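Minutes of the incident review, Podgate Handling Group
July 27, 2018, small meeting room
Chair: Khang Võ
Minutes: Diệp Quan
Apologies: the Flurkley representative, who sent a voucher for the vending machine

1. Minutes of the previous meeting

Approved, with one correction. The word "uneventful" in item 3 is struck at the chair's request.

2. Matters arising

The new door sign has been delivered. It is the same as the old door sign. Diệp will return it.

The April action on labeling the spare fuses is carried forward for the third time. The chair asked that the minutes not include a sigh, and they do not.

3. Fault on the pick-and-place cell

Khang reported. During the long run of the block-to-bowl job the gripper failed to open at the bowl. The arm carried on with the rest of its program, block and all, and went back for a pick it already had. The fingers then met the tabletop harder than they are meant to, the arm stopped on overload, and the run was over after 700 cycles. Nobody was hurt. The only thing inside the guard at the time was the job.

The log had been cheerful throughout. Every one of those cycles is recorded as a successful release, including the last, which is the one thing everyone in the room agreed it was not.

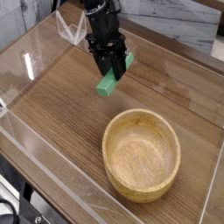
The release check was discussed first. As things stand, the controller sends the open command, waits, and writes down that the gripper opened. It does not look. Khang pointed out that with the green block held by its middle and both ends sticking out past the fingers, a person can tell at a glance whether the thing has been let go of, and it is a little embarrassing that the controller can't. The Grustix software does have a finger position reading. It has been switched off in our setup file, under a comment that says "noisy, fix later." The comment is unsigned. The handwriting, so to speak, was recognized.

Agreed: the reading goes back on. If the fingers are not at the open position when they should be, the arm holds where it is and the cell alarms. It does not go off to try its luck elsewhere.

4. Cause

Not settled. Three candidates were put forward and given more time than planned.

Finger drive sticking. Khang took the fingers through their travel by hand after the stop and felt a rough patch near the closed end. He could not find it again when Diệp came to feel it.

Loose connection at the wrist. The cable passed a wiggle test, though the chair noted that a wiggle test mostly proves that somebody wiggled it.

Command lost between controller and gripper. The Doãn interface card has been known to drop a message when it gets hot. The cabinet fan was found to be running, but backwards.

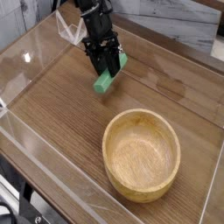
The fan will be turned around whatever the cause proves to be. Khang asked that it be done separately from any other change, so that if the fault goes away we have some chance of knowing why. There was general support for this principle, which was also agreed in April and then ignored.

A repeat run is proposed: same block, same bowl, same program, with the position reading on and the overload limit brought down. Khang wants 40 cycles at reduced speed with someone at the stop button, then full speed until it faults or until the building closes. Diệp asked who the someone would be. The chair thanked Diệp for offering.

5. Safety matter

This is the part that should have been item 3.

After the stop, the arm was left powered with the block still gripped, and a hand went over the panels to pull it out. The hand belonged to the chair, who asked for that to be minuted before anyone else did. The arm did not move. It could have. An overload stop on this machine is a pause in the software, and the motors stay live.

The clear panels keep blocks in and elbows out during normal work. They were never meant to keep out a determined reach from above, and the risk sheet says they are. The risk sheet is wrong and will be rewritten.

Interim rule, from today: after any stop, press the red button, wait 20 seconds for the drives to discharge, then reach in. The block can wait. It has no other appointments. 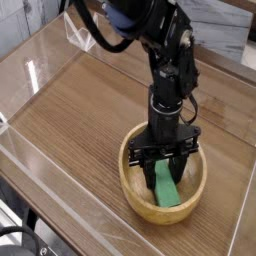
Diệp objected that the arm sags when the drives go off, and that if it stops low over the bowl, the red button will bring the whole gripper down on whatever is under it. Khang accepted this. A stop low down is where we should expect the fault, given that the release happens there. Until a brake or a prop is fitted, the person at the button is to keep both hands outside until the arm has finished sagging, and bowls are to be regarded as expendable. A price for a brake will be requested from Flurkley. Diệp wished it recorded that the last price requested from Flurkley took 4 months and was for something else.

6. Actions

Khang: switch the finger position reading back on, add the alarm, delete the comment.
Khang: lower the overload limit and write down the old value first.
Diệp: turn the fan around.
Diệp: rewrite the risk sheet and tape the interim rule to the cell at eye level. Khang's eye level, it was specified.
Diệp: ask Flurkley about the brake.
Both: repeat run once the above are done, and not during lunch.

7. Any other business

The voucher has expired.

Next meeting after the repeat run, or sooner if it goes badly.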